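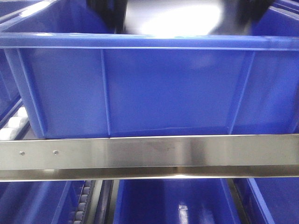
Remote demos for bin rack — operators losing depth when they go over the rim

Asked by flowrack_dee in Teleop & Teaching
151 views

Quick one, hopefully. We're recording demos by remote control on a roller rack, blue bins, two levels. Operator drives the arm from a desk with the Skilow hand controllers, looks at one fixed camera and one wrist camera, reaches over the front rim, goes down in, comes out with a part. Small sheet metal stuff mostly.

Problem is the approach. Fixed camera is fine until the gripper is over the rim, then the front wall of the bin hides everything below it. Wrist view takes over but it's close and flat and people can't judge how far down they are. So they creep. Or they don't creep and bump the rim. My episodes run 32 seconds when they should be 20, and a big chunk of that is hovering.

Trained a first policy on what we have and guess what it does. Hovers over the rim. Goes in, backs out, hovers again. It copied us perfectly.

Things I tried:
Told the operators to go faster. More bumps, same hovering.
Turned the speed scaling down in Sellent (that's our recording software). Smoother but even longer.
Cut the hover out of the episodes afterwards. Now there's a jump in the joint positions and the policy twitches right there.

Would guiding the arm by hand be better for this? The arm does have a freedrive mode but then somebody's arm is in the wrist camera for the whole demo. Also the rack is deep and you're leaning over the steel rail to get at the upper level, my back says no.

Also open to moving cameras but the rack itself has to stay how it is.

oldpendant

Don't cut the middle out of episodes. You found out why. If one is bad throw the whole thing away, it's cheaper than chasing the twitch later.

Hand guiding over a rail into a bin — no. Did it for one summer on a different rack. You get nice short paths but you pull the arm where YOUR shoulder wants to go, elbow ends up somewhere dumb, and then half the starts are close to a joint limit. Plus the hands in the camera like you said. Some people record the path by hand, step away and replay it to get clean video. Works if nothing in the bin moves between the two. In a bin of loose parts it moves.

What fixed hovering for us was splitting the motion. Operator doesn't fly over the rim at all. They press a button and the arm goes to a set pose above the bin, gripper pointing down, already past the front edge. Recording starts there. Then it's only down, grab, up. The over-the-rim part gets done by a plain scripted move at run time too. Nobody needs to learn that from demos if the rack stays put.

Start pose shouldn't be exactly the same every time though. Shift it a little between episodes or the policy gets lost the first time it's off.

kaver_user_mn

Agree with the above mostly. Adding the depth thing since it wasn't covered.

Your operators can't see depth in the wrist view, so give them something in the view that changes with depth. The fingertips are the one thing that's always there. Have them practice against something big and flat with a clear edge before they ever touch a bin. We used a metal panel. Bring the fingers up to the rim slow, stop just before touching, say out loud how far you think you are, somebody checks with a ruler. Sounds silly. Watch the dark patch the fingers throw on the metal, it tells you more than the size of anything does. Three sessions of that and the creeping was mostly gone for our people. 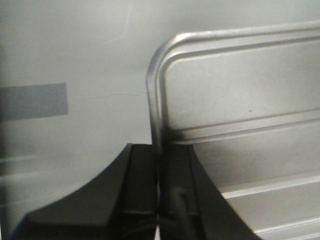

Wrist view, black fingers at the rim of the metal panel. Note the shadow at the corner.

Shiny metal has a catch, the highlight along a rim moves when the wrist moves and new people follow it instead of the edge. Tell them to pick a groove or a ridge and stick with that.

Other stuff, quick:
Force feedback. We're on the Kaver gloves, buzz on contact. Cheap buzz is enough, you just want to know you hit plastic.
Lag. Measure it before you blame anybody. People hover when the picture is late, they're waiting for it to catch up. Check with the wrist camera on its own and then with both streams running.
Lights. If the bin throws glare back up, softer light from the side.
Keep a few bumped ones IF the operator recovers clean. Policy needs to see what to do after a touch. Not many tho.

flowrack_dee

Ok the lag one hurts. Checked it at lunch, wrist stream is way behind when both are on. Fine when it's alone. So part of the hover is just poeple waiting on video.

Doing the preset pose thing too, already have it on a button in Sellent. Will redo the upper level first and leave the lower bins for the Carhuamaca crew when they're in next month. Is there a rule of thumb for how much to shift the start pose?

oldpendant

Half a gripper width side to side, bit more in height. Keep it clear of the rim. Tilt the wrist a few degrees either way on some of them too.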